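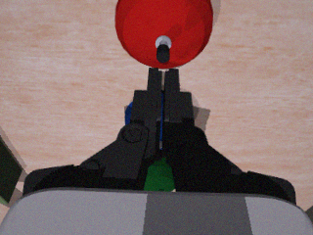
*Équipe Fidbridge*

Version du 8 mars 2025. Les réponses s'appliquent à la branche 9 du relais de webhooks.

### Quel port le relais utilise-t-il ?

Le port 3000 par défaut. La variable `FIDBRIDGE_PORT` prend le pas sur la valeur du fichier `relay.toml`.

### Quelle est la taille maximale d'un message ?

124 Ko, en-têtes compris. Au-delà, le relais répond `413` et n'écrit rien dans la file.

### Les messages sont-ils livrés dans l'ordre ?

Par clé de partition uniquement. Sans clé, l'ordre n'est pas garanti, y compris avec un seul consommateur.

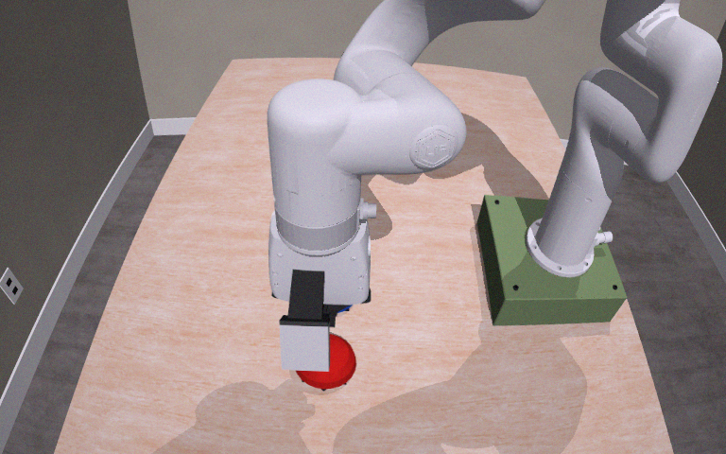 La clé se déclare dans l'en-tête `X-Partition-Key`. Elle est sensible à la casse. Une clé vide équivaut à une clé absente.

### Comment traiter les doublons ?

La livraison est de type « au moins une fois ». Le consommateur doit conserver l'identifiant `event_id` et ignorer ceux qu'il a déjà traités. Le connecteur Rondimance le fait d'office ; le connecteur Nistville demande `dedup = true`.

### Que se passe-t-il si le service cible ne répond pas ?

Deux nouvelles tentatives, puis le message passe dans la file de rebut. Pour le relancer :

```
fidbridge replay --queue dead --id <event_id>
```

### L'ancien format de signature est-il encore accepté ?

Oui, jusqu'en juin. Les signatures sans horodatage seront ensuite rejetées avec un code `401`.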